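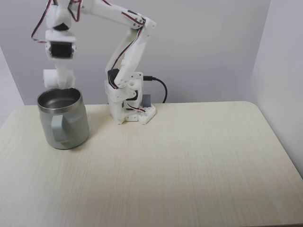

Revista > Casa y objetos > Cosas de diario

La taza que se quedó en la mesa

25 de febrero de 2020
Tiempo de lectura: 3 min

Escribo deprisa, que cierran la página y me faltaba esto. Va de una taza. De acero por dentro, verde grisáceo por fuera, mate, con un asa gorda del mismo color. Y de la mesa donde vive, que también tiene lo suyo.

La taza es de Adel Kamel. La compró en Tautahi, en la tienda de Cavance, una tarde de lluvia en que había entrado a por otra cosa (un colador, creo, que no había). Salió con la taza y sin bolsa. Desde entonces no bebe en otra. Café por la mañana, caldo a mediodía, agua el resto. En su armario hay siete de loza, heredadas, con florecitas. Ahí siguen, criando polvo.

Le pregunto qué le ve. Se encoge de hombros. El asa, dice. «Me caben los dedos, y ya está.» Cuesta sacarle más. Luego, cuando ya he guardado la libreta, arranca: que la loza se le desportilla en el fregadero, que una vez se cortó el labio, que su madre guardaba las rotas para los esquejes. Saco otra vez la libreta.

El acero tiene mala fama en la mesa. Suena a camping, a cuartel, a termo de obra. Amirul Chin, que vendió menaje muchos años y ahora lo repara, está harto de oírlo. Según él la gente compra con el oído: da un golpecito con la uña y decide. La loza suena fina, el metal suena a cacharro, fin de la historia. Él hace otra prueba. Llena la taza, la levanta con el brazo estirado y mira si la muñeca protesta. Un asa estrecha siempre protesta.

Y el borde. Amirul pasa el dedo por el borde de todas, hasta en casa ajena. Si está bien pulido, la taza durará. Si raspa un poco, acaba de lapicero. Yo tengo dos de lapicero, así que me callo.

Lo del color es otra discusión. Warrick Ngata, que pinta muebles y opina de todo, defiende el mate a muerte porque disimula las huellas. Brodie Hollis, su socia, lo odia: coge cerco de té y no hay quien se lo quite. Frota con bicarbonato, dice ella. Con bicarbonato te lo cargas, dice él. Los dejé en eso. Adel lava la suya con agua y jabón y la seca con lo que pilla, a veces la manga.

Bueno, la mesa.

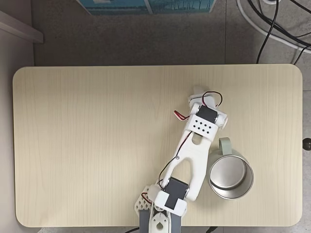

Tablero claro, veta fina y esquinas redondeadas. El suelo, gris moteado.

Adel la quería clara. Beige pálido, que no se comiera la poca luz que entra en febrero, y sin cantos vivos: con tres sobrinos pequeños en casa cada domingo, la mesa anterior era un peligro a la altura de las cejas. La encontró en el almacén de Rawiri Sheehan, apoyada contra un frigorífico, con un precio escrito a lápiz que a los dos les pareció mal. A uno por caro y al otro por barato. Acabaron en 857, transporte aparte, y Rawiri todavía lo cuenta como si le hubieran atracado.

Un tablero claro canta todo. Migas de pan tostado, gotas de café, la raya de boli. Rawiri recomienda paño húmedo, bien escurrido, siempre en el sentido de la veta, y luego uno seco. Nada de estropajo. Nada de esos espráis con olor a limón que dejan una pelicula pegajosa y a la semana tienes el doble de polvo. Posavasos sí, sobre todo con metal caliente. Adel no usa. Rawiri lo sabe y sufre.

Sobre un tablero así, además, lo que pongas se ve mucho. Una taza verde gris ya es media decoración. Warrick pondría debajo un mantelito de lino crudo, Brodie no pondría nada y quitaría además la mitad de lo que hubiera. Yo ando más cerca de Brodie, aunque mi cocina diga lo contrario.
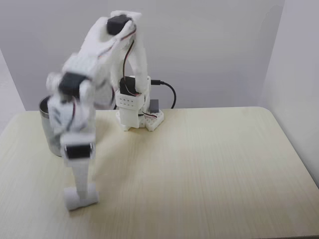 La taza, en el lado izquierdo de la mesa.

A la izquierda, siempre. Adel es zurdo y la deja donde le cae la mano. Los sobrinos se la cambian de sitio para hacerlo rabiar y él la busca sin mirar, tanteando, hasta que levanta la cabeza y se rien todos.

Para quien quiera una parecida: asa en la que entren tres dedos, borde pulido, interior de acero sin pintar, y cogerla llena antes de pagar, si la tienda deja. En Cavance dejan. Tienen un grifo al fondo, junto a los manteles. El modelo de Adel ya no lo traen en ese verde, me dijeron por teléfono, pero esperan otro en un tono más oscuro. Él ya ha pedido que le avisen. Por si acaso, dice.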